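Daylight and Reading Comfort in the Brondton Town Library
Yupin Nilsuwan
Final report, June 26, 2022

2. Method

I measured light levels at 17 seats in the main reading room, starting in January. Each seat was measured at 9 in the morning and again at noon, with the ceiling lights off. The meter was placed flat on the desk where a book would normally lie. I also gave a short survey to people using the room — they rated glare and brightness on a scale from one to five.

Two seats near the Judura Street entrance were dropped because a display shelf was moved in front of them partway through the project.
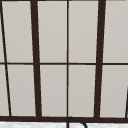

The meter was borrowed from the physics lab and checked against a second one before the first visit. The two readings were close enough that no correction was made.

3. Results

The highest noon reading was 1671 lux, at seat 4. The median at noon was 664 lux. Seats along the back wall were much darker, and most people who sat there asked for a desk lamp.

Glare scores did not follow the readings closely. Several people in bright seats reported no glare, while some in the middle rows complained about light reflecting off the tables. Desk finish should be recorded in any repeat of this study. Cloud cover was written down only as clear or cloudy, so the two kinds of day are compared separately in Table 3.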